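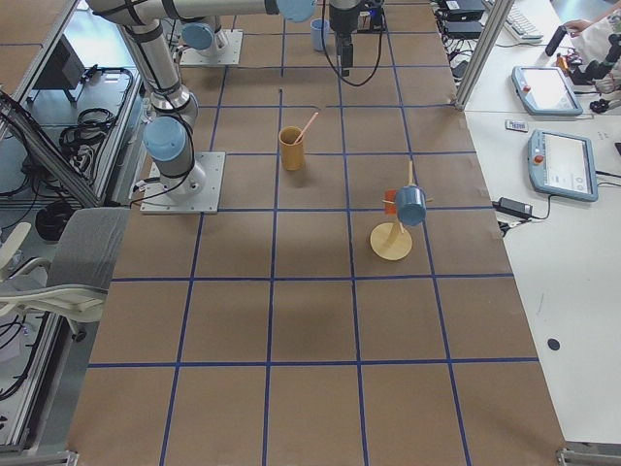 December, notebook, 7:40 in the evening

Passing model for the Gunthorpe women, second try. I started this over after lunch and I'm writing it down before I forget why I changed half of it.

So the first version said our midfield lost the ball too much in the last friendly, and Rosalinda (who coached the thing, so she'd know) looked at it and said no way, we were fine in the middle, it was the throw-ins. I went back through the event file and she was right! The tagging had every throw-in down as a pass from whichever midfielder stood closest to the line. Poor Jennylyn was getting blamed for the fullbacks. I pulled all the throw-ins out into their own sheet and ran the rest again. 794 passes left after the cleanup, which feels like plenty for one match plus the two short practice games.

What changed:

Jennylyn goes from near the bottom of the completion list to third. Much happier with that, it matches what I saw from the stand.

The left side still looks bad. 13 balls given away inside our own third and most of them are the same pass, center back to left back with her facing the wrong way. Bernus pressed exactly there, all afternoon. I'd press there too.

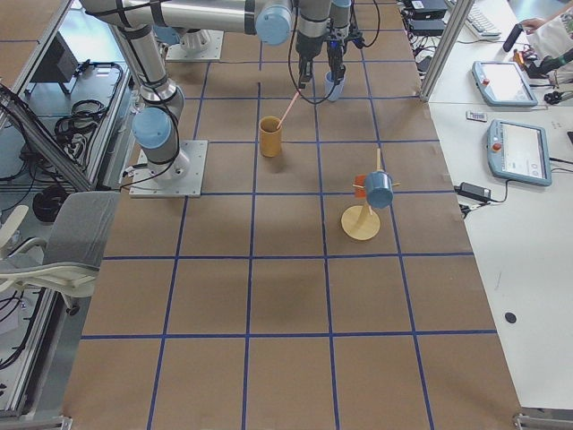

Long diagonals are better than I thought. I had been telling Felicidad T. they were a waste and now I have to go and eat my words. She hits them early, before the block has shifted over, and even when the winger doesn't win it we tend to get the second ball. I want to look at what happens in the ten seconds after each one, but the clock in the Sosstead match drifts after halftime and I don't trust the times yet. Ronaldo says he can fix it by lining it up with the whistle on the audio. Let him try.

Something else I noticed and can't explain: we play a lot slower after a substitution. It takes a good few minutes for the tempo to come back. Could be the new player settling in, could be everybody else waiting to see where she'll stand. Or it's just that we make our changes late when people are tired anyhow, and I'm seeing tired legs. Need matches with an early sub to tell those apart. Felicidad P. thinks the Bautista game has one, event 307 or close after it, injury change in the first half.

Also, please, whoever tags next: a blocked cross is a cross. It is not a pass and it is not a clearance. I found all 3 versions in the same file, in the same half, and I'm pretty sure one of them was me.

To do before the season opener:
Rerun Bautista with throw-ins split out
Get fixed Sosstead clock from Ronaldo
Ask Rosalinda if she wants the left back thing as a map or as clips (clips, I bet)
Back up the sheet somewhere that isn't my laptop

Didn't get to goal kicks at all. The keeper file has a column I don't recognize, labeled just "k2", with ones and zeros in it. Ask Jennylyn, I think she set that one up over the summer.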